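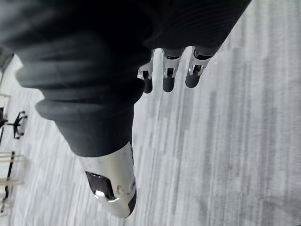 Gemma Sugden once wrote to us that a padded sleeve is only as good as its cuff, and that she would send back any sleeve which did not close well at the narrow end. We have kept her letter on the wall of the cutting room in Storkville. She has ordered from us many times after it.

## About Bellby

Bellby is a small sewing company. We make padded sleeves, covers and wraps in heavy fabric, mostly in dark colors. The company was started by Clive Kershaw, who before that repaired boat cushions and awnings. In the beginning he had one table and one machine, and he was cutting all the patterns from brown paper. Many of these patterns are still in use.

Today we keep 64 standard patterns. The smallest order we accept is 40 pieces of one size, but for a first trial we will also sew a single piece. Our largest order until now was 2000 covers in the same gray, and it took us the whole spring.

Please measure at the widest place and at the narrowest place, and write both numbers on the order form. If the cover must bend, tell us where. A sleeve that folds needs more length than a straight one, and we prefer to add this length before cutting.

Samples of fabric are sent by mail on Wednesdays. Visitors are welcome in the workshop in the mornings, except in March, when we count the stock and the doors stay closed.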